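Fruit table returns to Sunthorpe community hall for the autumn

The free fruit table at Sunthorpe community hall is back after a summer break, and will now run through to the end of March.

Shoppers and growers around the town are being asked to bring in fresh or dried fruit they do not expect to eat. Anyone can call in and take some home, with no form to fill in and no need to show proof of income. 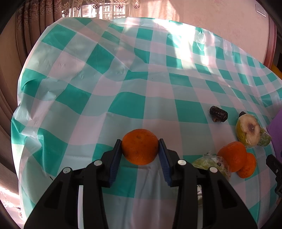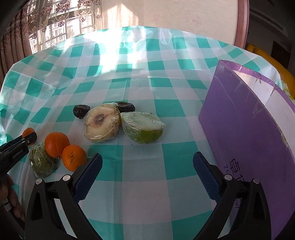

Fruit on the checked cloth at Sunthorpe, including oranges and wrapped fruit.

The table was first tried last winter, when 63 households used it over seven weeks. It closed in the spring while the hall floor was being replaced. The hall says 66 households have already asked to be told when it reopens, most of them from the Wonedau estate and the streets behind the bus depot.

Citrus has been the easiest thing to give away, according to the hall's newsletter, and dried fruit the slowest. A recipe sheet for stewed dried fruit with orange peel will be left beside the till in the hall café from October. It was put together by the cookery group and costs nothing.

Cut fruit is accepted only if it has been wrapped in clean film and kept in a fridge until it is handed over. It should be eaten the same day. Whole fruit can be left with marks on the skin, but anything mouldy or leaking will go straight in the compost bin. The hall cannot take home-made jam, juice or fruit salad.

Much of the stock last winter came from Subramaniam, the greengrocer on the corner of the market place, which set aside a crate at closing time. The shop has agreed to do the same again. Indavent, the packing firm on the Wonedau road, is paying for paper bags and for a second fridge in the hall kitchen – the old one was full by mid-afternoon on most days last year.

The table will be open from 3pm until 6pm in the small room to the left of the main entrance. Donations can be handed in at the kitchen door from 10am. Parking behind the hall is limited to six spaces, and drivers dropping off fruit are asked to stay no longer than ten minutes.

People are asked to bring their own bag if they have one and to leave something for those coming later in the afternoon. There is no fixed limit on how much each household can take.

The hall is also looking for a fruit bowl or two, and for a second wipe-clean cloth to fit a round table. Both can be left at the kitchen door, marked for the fruit table. Details of opening over Christmas will be put up on the noticeboard in the entrance.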